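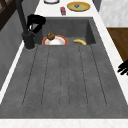
Can a robot clear a kitchen sink yet?
Home Automation > Robots

polat_user
I follow the Jilidness project since February. It is a simulated kitchen where a robot arm must take food out of the sink and put it on the counter. My neighbor, who sells dishwashers, believes that we will have such machines at home in 2 years. I have doubts. In simulation they ran the chore 600 times, and 373 runs were counted as good. My daughter has a better score, and she is not motivated.

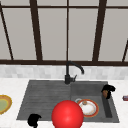
Gripper with the brown item, at the back right of the basin.

ferkine_fan
373 of 600 is not bad for a sink. The basin is deep, so the arm has to go down between walls and come up again without hitting the faucet. I work with arms in a packing shop in Lulmont, and ours pick from a flat belt only. If somebody put a belt like this in front of them, we would go home early.

polat_user
But your arms do it all day and don't get lost. For me this is the difference between a job and a demonstration.

hjyang
I don't agree with both of you. A rendered sink has no grease and no soap. The banana is always the same banana. Please try it with a real one that is 20 days old, then we can speak about success.
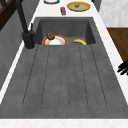

Image: Dong-geon Ki, Jilidness kitchen simulation

ferkine_fan
Hye-jin, nobody wants to pick up that banana, also not a human. I think the muffin is the harder one. It sits on the plate, so a small push can move both.

hjyang
Yes, this is true. With a plate I would lift the plate. Does the robot have permission to do that?

polat_user
I have read the task text again and it speaks only about the food. I will write to Dong-geon on Tuesday and ask him. 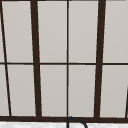

Window and faucet, same kitchen.

mop_and_bucket
And who cleans the window? I would pay for this before the sink.

ferkine_fan
There are window robots already. Mine leaves the corners dirty, and I must carry it from one pane to the next. I still use it.

hjyang
So you are doing half of the chore yourself. Please tell us what Dong-geon answers about the plate.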